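Clause Eleven

The equipment manager of the Plaris hockey club kept a log, and the log was the only document in the building that both sides of a contract dispute agreed to trust.

The dispute concerned a left wing in the last year of his deal. Clause eleven of the standard league agreement stated that a player who appeared in 600 games for one club would receive a fixed option year at the prior salary, at the player's election. The league record gave the left wing 599. The left wing's agent said 600. The difference was a game in Nistham, played in September, nine seasons earlier.

The game in Nistham had been abandoned in the first period. A compressor failed under the north end and the ice went soft from the goal line to the near circles. The officials waited 111 minutes, then sent everyone home. The game was replayed the following spring. The league struck the original from the schedule and kept the replay. The left wing had dressed for the first one and missed the second with a cracked bone in his foot.

The agent's position was that clause eleven said "appeared" and did not say "in a completed game." The club's position was that a game struck from the schedule had not been played, and that a person could not appear in it. Each side had filed a brief. The arbitrator had read both and asked for evidence that the left wing had been on the ice at all before the stoppage. The score sheet had been voided and destroyed under the retention rules then in force. No broadcast had been made.

So the arbitrator wrote to the equipment manager.

The log was kept in bound books, one per season, on a shelf over the skate sharpener. It recorded work done. It did not record goals. A line in it gave the date, the player's number, the item, the fault, the repair and the time. The equipment manager had started it in his first week at Plaris, when a supplier refused to replace a batch of split blade holders without proof of when each had failed. After that he wrote everything down, and the supplier stopped refusing.

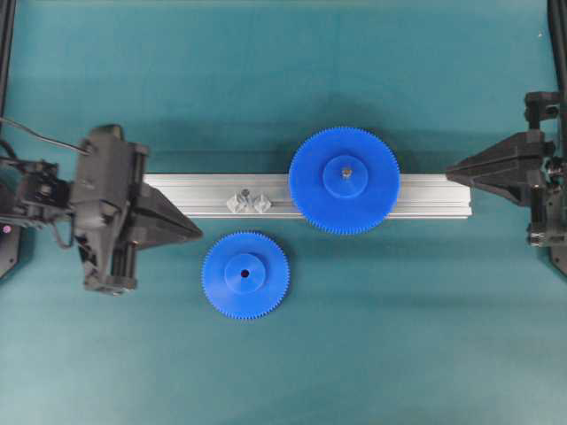

He took down the ninth book from the end and turned to September. There were two entries under Nistham. The first was a routine sharpening of all skates, finished before warmups. The second read: number 24, right skate, inside edge gone at the heel, struck post. Reground on bench. Returned 6:40 of first.

Number 24 was the left wing.

He read the line several times. An edge could be lost in warmups, but the time was a game clock time, and he had never written a game clock time for warmups. A player who had hit the post hard enough to take off an edge had been skating. He had come off, sat down, had the skate reground, and had it back with 6:40 gone. Whether he had gone on again the log did not say.

The equipment manager also knew what the option year was worth. He had no exact figure, but he knew the club had planned its roster without it. A defenseman from Ansari was to be signed with the money. He had already been asked to order the defenseman's sticks.

He copied the entry by hand onto a sheet of club paper, added the page number, and signed it. He did not add an opinion. The club's lawyer came down to the room that afternoon and asked whether the book was complete. He said it was. The lawyer asked whether an entry could have been made later. He said the entries on either side were in the same ink and that she was welcome to take the book. She took it.

The hearing was held in Plivcombe, in a meeting room over a bank. It lasted under an hour. The equipment manager was asked to confirm his handwriting and to define three abbreviations. The left wing sat at the far end of the table in a gray suit and looked at the book. He was asked if he remembered the repair. He said he did not. He said he remembered the water on the ice, and the bus.

The ruling was issued on 31 October 2024. It ran to 2488 words, of which 452 dealt with the meaning of "appeared." The arbitrator found that the word described something the player did, and that striking a game from the schedule changed the schedule only. The log established that the player had been on the ice during play. Clause eleven was met. The election belonged to the player.

The left wing elected not to use it. His agent gave notice the same day. He would finish the season and stop. The foot had been getting worse for two years, and the entries for his right skate, if anyone had added them up, showed a new insole every few weeks and the boot punched out at the ankle four times since camp.

The club signed the defenseman. The sticks arrived with the wrong curve and were sent back. The equipment manager wrote that in the current book, with the date, the carton number and the time the driver left.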